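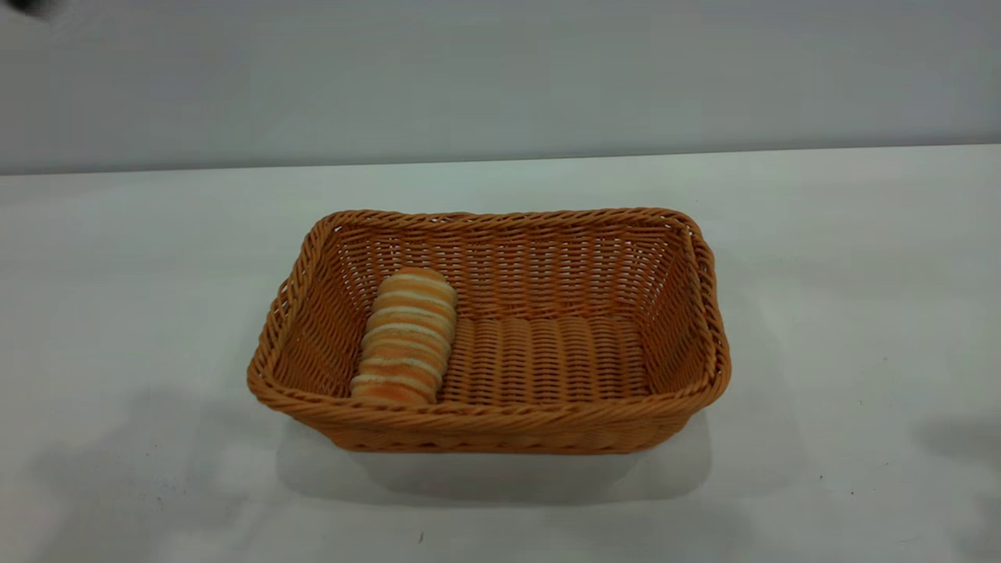 Bread basket

Search this encyclopedia Go

A bread basket is an open container in which bread or rolls are brought to the table and from which people take them during the meal. It is usually low and wide, and the opening is larger than the base. In shops and bakeries the same form is used for display. It should not be confused with the proofing basket, in which raw dough rests before baking.

Materials

The oldest bread baskets were made of willow, straw or split wood, according to what grew near the village. Later also cane and rattan came into use. Today many baskets for cafés and canteens are woven from plastic strands which imitate rattan. They are easier to wash, and they do not leave small splinters in the crumb. Their colour is most often a brown or orange tone near to that of natural wicker.
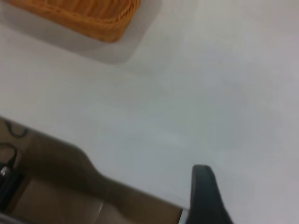 Lower part of a basket with rounded corner, orange-tan weave.

Construction

The weaver begins with the base. On it stand the ribs, and between the ribs the strands are passed in and out until the wall has the wanted height. The base is often closer woven than the walls, so that it carries the weight and keeps back the larger crumbs. The walls commonly lean to the outside. The top is finished with a rim, which may be twisted, braided or wrapped, and which protects the ends of the ribs. In rectangular baskets the corners are mostly rounded, as a sharp bend would weaken the strands.

A table model of the Mikwood pattern has 24 ribs in each long wall and weighs 900 grams with its cloth.

Use at the table

The basket is lined with a cloth or a paper napkin if the bread is warm. Small rolls are put in whole, while loaves are sliced before. Long rolls with a ridged surface, made from a coiled strip of dough, are best laid side by side, so that the crust is not broken. In the Pimitham district it is the custom to set one basket for every two guests.

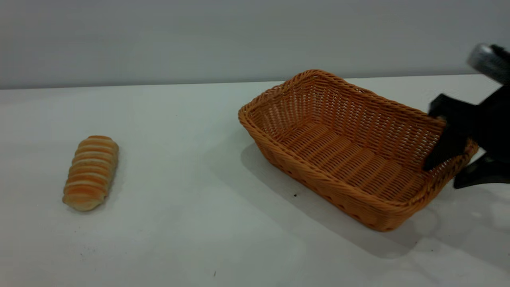
Care

Plastic wicker is washed in lukewarm water with a soft brush and dried with the opening down. Willow must not stay in water for long. Crumbs in the grooves of the rim are removed with a dry brush. Baskets for food are kept away from the stove, where plastic strands can lose their form.

Share this article 12 shares 2 comments 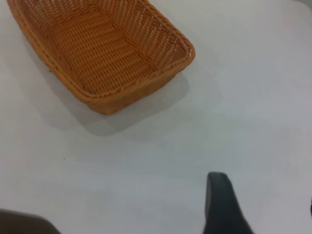

Pimitham, December 13, 2020

The section on trade was revised on this date. The workshop Tiwari, in Bretmont, now weaves only in plastic strands and has given up willow. Its rectangular trays are sold in more than one size, and the low one is the most common in bakeries of the district. Round baskets are still made in Mikwood, but in small number and mostly to order.

See also: Basket weaving; Bread roll; Proofing basket; Wicker

We use cookies to remember your reading settings. Accept Refuse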